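Technology > Features > Automation
2021-06-01 | By Drahomíra Machala
5 min read

A machine that is to work among household goods must first be shown what people do with them. At Velton, the laboratory where the Manurung programme has been based since November, that instruction takes up most of the working day. Operators guide the arms by hand or by headset, and every movement is stored together with the views from the cameras. The stored attempts, known to the staff as episodes, are then passed to a learning system called Hanora.

The programme has chosen breakfast cereal for its present round of work. The boxes are light, they are sold everywhere, and their printed fronts give the system a good deal to tell apart. On the raised shelf, Pops, Frosted Flakes and Frosted Mini-Wheats stand side by side with their fronts turned outwards, and a gripper is lowered to the one in the middle. Other arms are set up on benches further down the room, where an operator in a VR headset is seated at work.

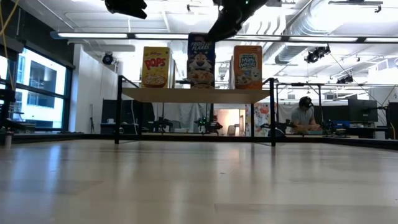 AUTOMATION

Reda Berrada, who directs the collection of examples, has set a target of 600 accepted episodes for the shelf and table tasks together. By the end of last month 291 had been approved. An episode is approved only after 2 reviewers have watched it separately, and an attempt that ends with a dropped box may still be kept, provided that it is labelled as such.

"We were too strict at the beginning," Mr Berrada says. "We threw away every hesitation, and the system then had no idea what to do when it hesitated itself."

The instructions issued to operators now run to 23 pages. They lay down how an arm should be brought back to its starting position, how long a pause may last, and which changes to the layout must be written down before the next attempt begins. Positions are altered between episodes according to a printed schedule. Operators are asked not to tidy the table on their own account.

Size is treated as a separate matter. A single-serve box carries much the same name and colours as the large one, yet it calls for a different approach from the fingers, and at close range one of them can hide part of it from the wrist camera. The large boxes remain nearby during this exercise, some of them with a narrow side turned towards the gripper. 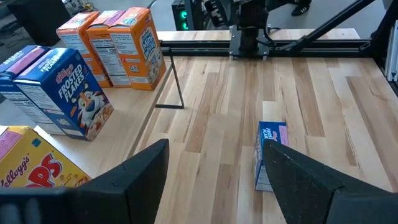 Issue 23

Hanora receives the wrist view alongside those of the fixed cameras. Brallex, the firm that maintains the storage and labelling software, delivers a corrected set to the laboratory at the close of each week, and training is started again from that set.

Mr Berrada expects the cereal work to be completed before the summer closure. Tins and soft packets are due to follow, and the instructions for both are already in draft.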